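Budgeting a suturing bench: what the quote leaves out

Monday, March 23, 2026

The purchase request for our second suturing bench went in this morning. I have been putting off writing up the numbers because the spreadsheet went through several versions and the early ones were wrong in ways that are embarrassing to look at. The final one is close enough to be useful to anyone planning the same kind of setup.

Scope first. This is a research bench for automating wound closure on tissue samples. It is not a clinical system and carries none of the clinical paperwork, which keeps the price within reach of a grant line. The request covers 2 arms, a controller, the instrument drives, a wrist camera for each arm, and consumables for one budget year. Our year starts in August, so everything below assumes delivery before then.

We had quotes from Masent and Ernesier. Masent sells the whole thing as one package, with the controller and drives in a single cabinet. Ernesier sells the arms and leaves the drive side to an integrator, in our case Whitelaw. On the first page of each quote Ernesier is cheaper. Once the integration days, the mounting plates and a second safety relay are added, the difference is small enough that lead time decides it.

The arms were the easy part. They are a capital item, they have a serial number, and finance understands them. Most of my time went into the line I had called "instruments, misc." in version one.

Needle drivers wear out. On the bench we have now, the cables that run down the shaft to the wrist stretch with use, and tip position drifts before anything visibly fails. The jaws lose grip on fine suture earlier than they lose grip on a needle, so a driver that passes a needle test can still drop thread. We log every closure against the instrument used and retire a driver after 6 calibration failures. The first budget assumed we would replace drivers when they broke. That undercounts badly, as a driver spends its last weeks producing data we then throw out.

The work also needs thread handling close to tissue that has already been closed. A short demo incision on a foam pad does not load the instrument the same way. If a vendor offers a demo, ask for a second incision beside a finished one, on real tissue, with the strand already through.
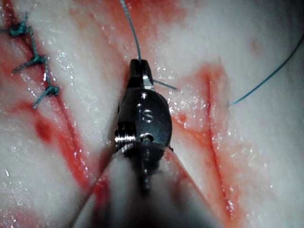
Line items that were missing from version one

Camera windows and lights. Wet tissue throws highlights into the lens, and polished metal throws more. We lost a lot of early footage to glare. The wrist camera itself is cheap. The polarizer, the dimmable light and the spare windows together cost more than the camera does. Put them on the same line so nobody can cut one and keep the others.

Suture. We use a colored monofilament that stands out against both white tissue and blood, and the tracking code depends on that contrast. Changing color to save money means relabeling the training set. I wrote this into the justification field, where I expect it to be questioned anyway.

Tissue and disposal. Two separate lines, two separate approvals. Disposal is billed by container and the container minimum is larger than we need.

Cleaning. Instruments have to be flushed after every session or the wrist joint stiffens. We budgeted a small ultrasonic bath from Demberg and one set of flush adapters. Check the adapter fit before ordering. Ours did not match the Ernesier instruments, and a reducer had to be turned in the shop.

Bench time. I put 8 hours a week against calibration and maintenance. The reviewer of the last request asked why a new machine needed maintenance. This time the log is attached.

What I requested

The Masent package, on lead time and on the cabinet. The Ernesier route gives more freedom on the drive side, and for a lab with its own controls engineer I would choose it. We do not have one, and integration days bought from Whitelaw have to be scheduled months ahead.

I also asked for the instrument line to be held as a yearly draw – drivers ordered as the log calls for them – instead of a single bulk order in the first month. Stock that sits on a shelf uses up its warranty there. Finance prefers the bulk order because it is one purchase order. That part is still open, and I will post the approved version of the sheet when there is one.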